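Okulau House, Shared Kitchen Meeting
Minutes, January 5, 2024

Members present were enough for a vote. The minutes of the last meeting were accepted with one correction: the deposit for keys is 72, and it was written wrong.

1. Dishwasher and plates
The meeting discussed how the dishwasher is loaded after the Friday dinners. Some members put big plates in the upper rack, and the spray arm cannot turn.

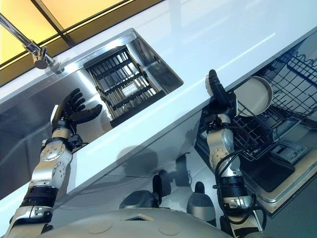 Loading rules were agreed as follows. Large plates go in the lower rack, standing up. The black wire rack stays in the sink, and the cream-colored round plates are rinsed over it before they go in the dishwasher. Knives are washed by hand.

2. Steel surfaces
Pruvden sent an offer of 875 for polishing all steel parts in the kitchen. The meeting found this too high. It was decided to ask Orbán for a second offer before February.

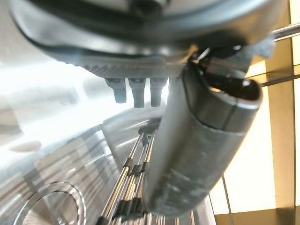

Item 2: silver metallic surface, with glare at upper left.

Until then, only soft cloths are to be used. The powder cleaner is removed from the cupboard.

3. Budget
The kitchen has 3000 for the year. The meeting reserved 1000 for repairs. One member wished to buy new plates from this money, but the proposal did not get support.
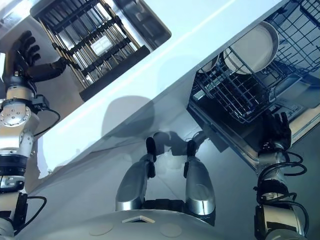

The rest stays for soap, dishwasher salt and towels. Receipts must be left in the Fotora box by the door.

4. Other matters
The list for emptying the dishwasher will be printed again with larger letters. Next meeting is in February, same room.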